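Simulated gripper gets its practice in at Zudau
29 Jan 2018

ZUDAU -- The lab at Grendero has spent the winter teaching a robot hand to pick things up, and so far the hand has hardly had to leave the computer. The company said it has now collected the first 1000 examples for its new learning system, every one of them made in simulation by a person steering a virtual gripper with a pair of hand controls, and it hopes to have 3000 before the spring is out.

"People imagine the robot sitting there figuring things out by itself, and I do wish it were so easy on our wrists," said Inês Neves, who leads the project and who has recorded a good share of the examples herself (mostly in the mornings, she says, when the building is quiet and the coffee is fresh). "Somebody has to show it first, and then show it again with the room changed and the objects changed, and then again after lunch."
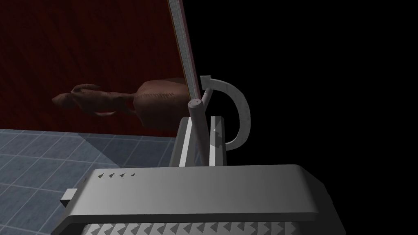

Custódio Pacheco

The view the operators work from sits close behind the gripper, with its two gray fingers standing up ahead of the housing and the rest of the room beyond them. The rooms themselves are plain affairs, a tiled floor and a dark red wall with a wood grain to it, and the things put into them can be a little odd, like the brown four-legged animal or the long narrow board that turned up in one recent session.

Deisy Flores, who joined the team in November after several years of repairing sewing machines, said the mix is deliberate. A system that has only ever met tidy boxes tends to do poorly when it meets anything else, and so the objects are drawn from a big library and shuffled between sessions. Each example is saved with the movements of the fingers alongside the view, and a second person looks it over before it goes into the training set. Fumbled grasps are kept too, marked as such, as the team would like the system to learn what a bad grip looks like.

Three operators share the work at present, taking turns of an hour or so, and Grendero is looking for more. No background in robotics is needed, Neves said, though patience helps a good deal, and anyone living nearby is welcome to stop in and try the controls. Tests on a real arm are planned once the collection is complete.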